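About Us | Onyshchenko Automation Planning

Home / About / Who We Are 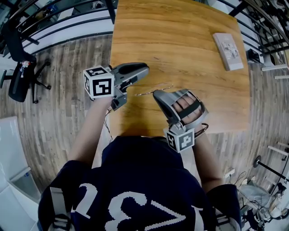 Hand-held grippers in use over the table, with a thin gold-colored chain between them.

We help small manufacturers and workshops buy their first robot, and we love doing it! Onyshchenko started out as a repair counter for packaging machines, and people kept bringing us the same question along with their broken parts: "We've been quoted for a robot cell, does this look right to you?" We'd read the quote over coffee, mark it up in pencil and hand it back. After a while the pencil marks were taking up more of the week than the repairs, so we made them the business.

These days we work with jewelry finishers, seed packers, small assembly shops and a couple of bakeries (yes, there are samples). Most have 25 people or fewer on the floor. They know their own work inside out, and they've usually never had to write an equipment plan longer than one page.

What we do

We plan the purchase with you, from the first "could a machine do this?" to the day the last invoice is filed. That means sitting at your benches, watching how the job gets done by hand, and writing it down in enough detail that three suppliers can quote on the same thing. If you've ever tried to compare three quotes that each describe a different project, you know how much time this saves!

We don't sell robots and we don't take commissions from anyone who does. Our fee is fixed before we start and it goes on the budget sheet with everything else.

Starting with the hands

Fiddly work is our favorite. Thin chain, soft packaging, loose cord, all the things that slide and bunch and refuse to lie the same way on a table. Before a client spends money on an arm, we like to try the task with hand-held grippers at an ordinary table. You learn a lot from holding the tool yourself. Is the finger too thick to get under the part? Does the job need two grippers or would one and a simple clamp do? Where do your wrists want to go, and would an arm of the size you had in mind have the reach for it?

Those answers go straight into the plan. A second arm is a big line in anybody's budget, and so is the extra floor space around it, so we want that question on the table early, while changing your mind still costs nothing.

The budget sheet

Every client gets the same sheet, which we call the Skurna (it was named after the street our first office was on, and it stuck). The arm itself is one row. Then come the rows people forget: gripper fingers and spares, cables, mounts, a bench that doesn't wobble, guarding, electrical work, the risk assessment, freight, training hours, and the production you'll lose during the changeover week. There's a row for replacement parts in year 2 as well, and we won't let you leave it blank.

Our favorite entry so far was for $2,863, for moving a compressed air line that wasn't on any drawing. The client had a contingency row, the money came out of it, and the project stayed on schedule. We were so pleased we put the sheet up on the office wall.

Small rows count too. We ask clients to list anything over $500 by itself and group the rest, which keeps the sheet short enough to read at a meeting.

Our two programs

Gatis is our planning program for first-time buyers. You get bench visits, a written task description, a hand trial where it makes sense, the Skurna filled in together, and our help reading the quotes when they come back. We stay on through the acceptance test and bring our own checklist.

Cultora is for shops that already own a robot and are thinking about the next one, or about getting more out of the one they've got. We go through what the first machine has cost to run, which spares were used, how many hours it stood idle and what the operators would change. Operators' notes are gold and we read every one of them. Sometimes the plan that comes out is a new set of fingers and a better fixture, and the second robot waits a year. That's a good result in our book!

How we like to work

We ask for the people who do the job now to be in the room from the first visit. We write in everyday words, and if a supplier's quote uses a term you don't know, we'll put a definition in the margin. We'd also much sooner see a messy list of questions than a tidy list of requirements somebody copied from a brochure.

If your budget year closes in March, please get in touch well before the holidays. Suppliers take their time with unusual parts, and a hand trial needs a few of your real pieces to work with, including the awkward ones.

Visit us

Our workshop is open to visitors by appointment. Bring a handful of whatever you make, a rough idea of what you can spend and, if you have one, a quote you're unsure about. We'll get the pencils out.

Page updated May 2023

Contact / Gatis / Cultora / Download the Skurna sheet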